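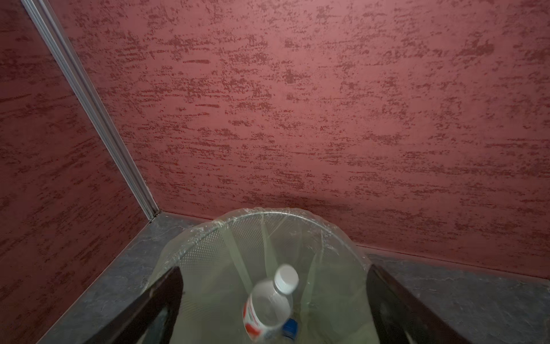 Re: [plidside-residents] Bottle refund money for the hall roof

Hi all,

I'm going to be the grump on this one. Matilde wrote on 29 Aug 2019:

> Clirkell will pick up from us every month and we keep all
> the refund money. Joaquim worked it out at 309 dollars by
> June, easily enough to fix the roof over the side door.
> Do we have any objections?

A few, yes. Last year's drive brought in 104 dollars over 12 months, and that was with Elsie nagging the whole street. Where does the other 205 come from? I'd like to see Joaquim's working before we sign anything.

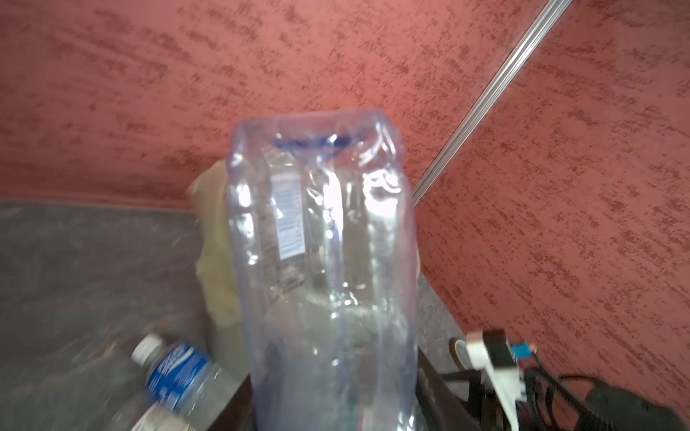
Large clear bottle, dented, with a cream plastic bag behind it.

I rang Clirkell and asked whether they pay full refund on crushed plastic. The fellow said "usually" — not a word I'd want to fix a roof with. He also mentioned a pickup fee, then went vague when I asked how much.

Has anyone seen a written quote for the roof? The only figure I've heard is 193 dollars, and I doubt it includes labour.

Happy to be proved wrong, but on paper please.

Duarte Prata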